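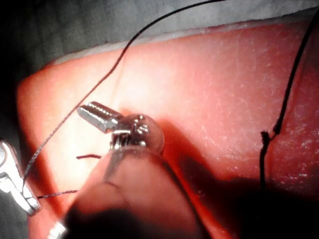 Black thread, silver jaws and a practice pad.

Sewing for Skin
by Ruth Cuervo

At some point in your life you will probably fall off something. It may be a bike, a wall, or a chair you were told to stop tipping. Most of the time you get a scrape and a bandage, and the worst part is having to explain yourself. Once in a while you get a cut that is too deep or too wide to sort itself out neatly, and a doctor says the word "stitches."

People go a bit pale at that word. It sounds like something that should happen to a sock.

It is pretty much what happens to a sock, except that the person doing it went to school for much longer. The thread used for stitches is called a suture (say SOO-chur). The stitches get called sutures too, which is lazy, but doctors are busy.

What is a stitch for?

Your skin is good at fixing itself. When you get cut, your body starts building new skin across the gap, and it does this without asking you to help. The trouble is that a wide gap takes a long time to fill, and every time you bend your knee or make a face you pull the edges apart again. A stitch holds the two edges next to each other so the body has only a tiny distance to cross. The thread doesn't heal anything. It just stands there holding the door shut while your skin does the work.

One long thread or lots of short ones?

If you have ever sewn a pillow, you probably used one long thread and went in and out, in and out, until you reached the end or got bored. Doctors can do that as well. They call it a continuous suture, and it's quick. The catch is that if the thread snaps in one place, the whole row can start to loosen, the way your pillow did.

The other way is to make each stitch by itself. In one side, out the other, tie a knot, snip the thread, move along a little, start over. These are called interrupted sutures. (Nobody barged in. They are called that because the thread stops after each one.) If one comes undone, the ones next to it don't even notice.
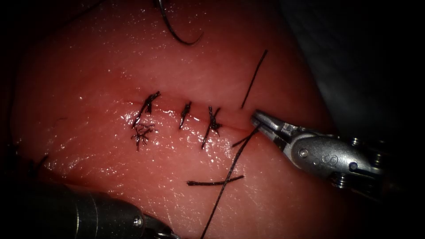

Rallar for Young Readers, Issue 165, page 2

Three interrupted stitches are tied along the cut in the pad, all in black thread, and past the third one the cut is still waiting its turn. Look at how they are spaced. The gaps are fairly even, and that matters more than you would think. Put stitches too far apart and the skin between them can gape like a shirt with a missing button. Put them too close together and you are poking extra holes in someone who already has a hole.

The little whiskers sticking out of the knots are called tails. You might think a tidy person would trim them right down. Don't. A knot with no tail can slip open, and then you get to do it all again with the patient watching. Tails also give the doctor something to grab when it's time to take the stitch out. The pile of fuzz below the first stitch is made of trimmed thread ends, and you'll find the same sort of fuzz on the floor under anybody who sews.

Why is the pad pink?

I asked Edeltraud Sauerland, who has taught suturing for longer than I have been able to tie my shoes. "So that you take it seriously," she said, and went back to her coffee. I think she meant it.

Learners start on pads so that nobody has to be the first arm. A pad can be made of silicone, which is the same sort of stuff as a squishy baking mold. It lets a needle through and it bends when you tug. It doesn't say "ow," and it doesn't have a mother in the waiting room. You can cut it and sew it and then cut it again next to the old place. Pads that have been around a while get scratched and speckled, and you shouldn't feel sorry for them.

The thread is picky too

Suture thread comes in many kinds. Some of it is one smooth strand, like fishing line. Some is braided, with lots of tiny strands woven together like a very small ponytail. Braided thread is soft and holds a knot well. Smooth thread slides through skin easily and then tries to slide out of its knot as well, so it usually needs a few more loops.

Some threads are made to disappear. The body slowly breaks them down, which is handy for stitches deep inside, where you can't exactly pop back in with scissors. Others stay put until somebody takes them out. Thread for skin is often black or blue for a very dull reason: you can see it.

And the knot?
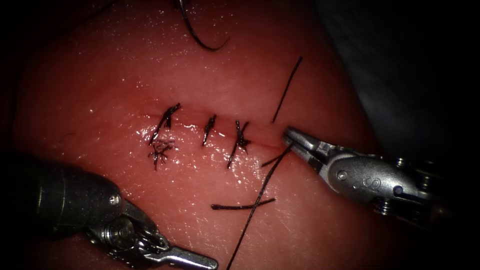 A good stitch knot has to be snug, but it can't be a bully. If you haul on it as hard as you can, the skin underneath gets squashed, and squashed skin doesn't get enough blood to heal well. If you are too gentle, the edges drift apart. What you want is for the two sides to touch, the way your lips do when your mouth is closed and you are not being kissed by an aunt.

Many doctors start with something called a surgeon's knot. You already know half of it. When you tie your shoes, you begin by crossing the laces and tucking one under the other. For a surgeon's knot you tuck it under twice before you pull. That extra twist grips, so the first part stays put while you make the second part on top.

Try it at home

Leave your brother alone. Get a banana skin, a piece of felt or an old sponge, plus a blunt needle and some dark yarn. Have a grown-up make a straight cut for you. Now pull the edges together with single stitches and tie each one with a surgeon's knot. Leave tails as long as your fingernail.

Your first knot will be a mess. Mine looked like a spider that had been given bad news. By the fourth or fifth you'll be pulling a bit less hard, and the banana will be grateful. Throw it out before Tuesday, though. Stitches can't do anything about the smell.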